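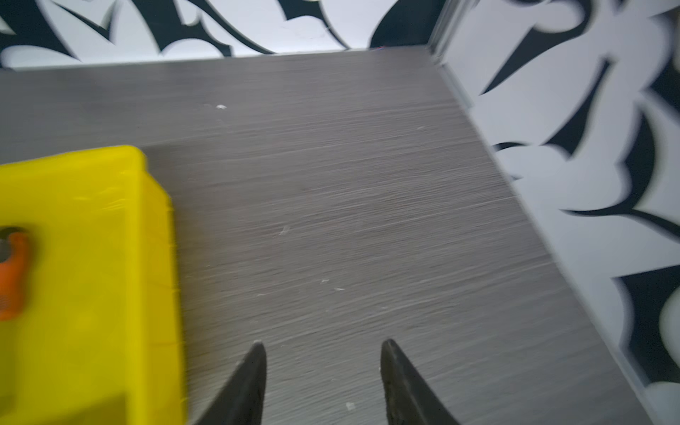 2026-10-02 作業ノート(糊まわり)

朝いちで糊の鍋を焦がした。今月最初の記録がこれである。以下、和紙裏打ち用の小麦澱粉糊について、先週からの続き。

焦げたのはTendholmの澱粉で炊いたほう。弱火にして木べらで混ぜ続けること、と自分の字で壁に貼ってあるのに、その貼り紙を読んでいる間に底がついた。鍋は水を張って流しの左に置いてある。触らないでほしい。触りたい人がいるとも思えないが。

炊き直し。澱粉1に対して水5、前の晩から浸けておいた残りを使った。浸水時間が長いほうが炊き上がりの腰がよい気がする。気がするだけで、測っていない。粘度計は前の年度の予算申請で「要再検討」になったまま再検討されていない。当面はへらからの落ち方で見る。今日のは、とろり、の少し手前。透明になってきてから火を止めるまでが早すぎたと思う。次はもう少し我慢する。

裏漉し2回。馬毛の漉し器の縁がまたほつれている。1回目は目が詰まって腕がだるくなり、2回目はするすると通った。毎回そうなので、1回目を省いて2回目だけやりたい。

試験片。台帳の3864番(見返しの外れた帳面、反故紙の裏打ちあり)に合わせて、薄い楮紙を短冊に切ったもの。貼り合わせの組は次のとおり。

A Tendholmの澱粉、今日炊いたもの、濃いめ
B 同、水でのばして刷毛ですっと引ける程度
C Vidarの澱粉、先週炊いて冷蔵してあったもの、濃いめ
D 同、のばしたもの

Cは容器を開けた時点でやや離水していた。匂いは問題なし。練り直せば使えるが、練り直しても艶が戻りきらない。Vidarの袋には「長期保存に最適」とあるが、たぶん粉の話で、炊いたあとのことまでは面倒を見てくれないらしい。

乾燥は板張り。6枚ずつ、不織布とろ紙ではさんで重しをのせる。重しは例の鉛入りの袋を使うつもりだったが、見つからないので辞書にした。国語辞典は重さも大きさも申し分なく、引かれるより載せられている時間のほうが長い。辞書を探している人はここです。月末には返します。

午後、剥離のぐあいを見る。まだ芯に湿りが残っているので参考程度。

Aは強い。強すぎる。紙のほうが先に負けて、繊維がむけた。あとから外せることが条件の仕事でこれは困る。丈夫に貼れて褒められるのは障子屋さんだけだと思う。
Bはよい。端をへらで起こすと素直についてくる。加湿すればもっときれいに外れるはず。
Cは場所によってばらつく。練りむらだろう。糊のせいというより、練った者のせいである。練った者は私である。
Dは弱い。角が浮いた。ただ、反りはいちばん少なかった。

反りについて。AとCは糊の側に丸まって、筒のようになった。濃い糊で薄い紙を引っぱればそうなる。紙の目を揃えたつもりだったが、Aの短冊のうち数枚は横目で切ってしまった可能性がある。切ったあとに鉛筆で印をつける、という規則を先月作ったのに、印がない。規則を作った者は、これも私である。切る前に全紙のほうへ線を引いておけば忘れようがないので、次からそうする。

刷毛。Yamminneと書きかけて直した。Yammineである。Yammineの糊刷毛、幅の広いほうは、おろして半年で毛が抜けるようになった。今日も貼り合わせの間に毛が入り、ピンセットで救出。試験片ならまだ笑えるが、本番の紙でやったら笑えない。狭いほうの刷毛は健在なので、細い短冊はそちらで足りる。広いほうは水刷毛に格下げとする。柄に赤い糸を巻いておいた。赤い糸のついた刷毛で糊を引かないこと。

湿度。朝は高く、昼から下がった。温湿度計を見たのが炊く前と剥離の前だけなので、間のことはわからない。記録計の電池が切れていたことは夕方に知った。切れた時刻は記録計だけが知っている。単三を買うこと。

Wikskaの件。目録調査の先方から、10月中に裏打ちの見本がほしいと連絡あり。見本は貼り上がったものと、一度貼って外したものの両方を出したい。きれいに貼れた見本だけ並べると、外せるかどうかの話がいつも抜け落ちる。BとDの中間の濃さで作るつもり。名前をつけるならEだが、まだ炊いていない糊に記号をつけるとろくなことがないので保留。

防腐剤について、入れないのかとまた聞かれた。入れない。少量ずつ炊いて、残ったら捨てる。もったいないのはわかるが、冷蔵庫の奥で育ったものを見たことがある人なら納得すると思う。見たことのない人のために、奥の段の青い蓋の容器は残してある、と書こうとして確かめに行ったら、本当に残っていた。処分した。蓋は開けていない。

それと冷蔵庫の話のついで。糊の容器には「糊」と日付を書くこと。「白」とだけ書いた容器があり、中身は胡粉だった。胡粉を冷蔵する理由も知りたい。

次にやること
・Bの濃さでもう一度炊く。水の量を量り、今度は紙に書く
・澱粉の浸水時間を変えて二組つくる
・全紙に目の方向の線を引いてから切る
・漉し器の縁を麻糸でかがる
・鉛の重しを探す
・単三電池
・鍋

追記。帰りがけに板の試験片をもう一度見た。Bの端が少し浮いていた。昼にあれだけ褒めたのに。押さえ直して、辞書をもう1冊足した。結果は次の頁に書く。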